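Notebook, kitchen bench, May, started writing at 4:15 pm

Picking up from Duygu's page on lids. She wants to know if we can honestly tell the Retbridge people that the arm can cook a pot of rice, start to finish, and my answer this afternoon is still "some of it, on a good day" (sorry, Duygu, I know you wanted a yes!). We did 40 tries at the side handles on the tiered cooker. Grabbing a handle is the easy bit now and I'm really pleased with it. Choosing the correct handle is where we keep getting into trouble, with one sitting right below the other and the two shaped the same. From a low approach the planner seems happy to take either, and if it takes the lower one we end up tugging on the wrong tier.
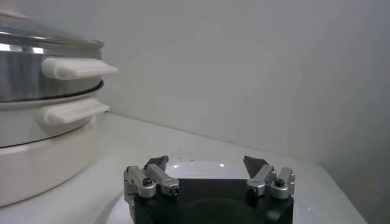

Approach to the handles, fingers open, cooker at upper left.

Eftychia Dimitriou thinks the white is half of it: white handles, white base, white counter, white wall. I'm inclined to agree, though I'd like to see the depth numbers before we go sticking colored tape on things, which a family at home isn't going to do for us. The steel pot is no friend either, all those reflections. She has offered to rerun the segmentation with the Prutus weights overnight, bless her.

Grip force: left it at 309 in the config, whatever that is in real units (I keep meaning to look it up, it's in the old Ebrahimi notes somewhere). At 3000 samples the slip log fills up and stops writing, so tries toward the end have no slip data. Annoying, my own fault.

As for chores in general, my feeling is that wiping and carrying are close, and anything with stacked parts and steam is a good way off. I would not leave it alone with a hot pot yet.

To do: approach from higher up so both handles are in view for longer. Ask Juvness about softer pads. Wipe the crumbs off the counter. Duygu Yüksel has the spare lid.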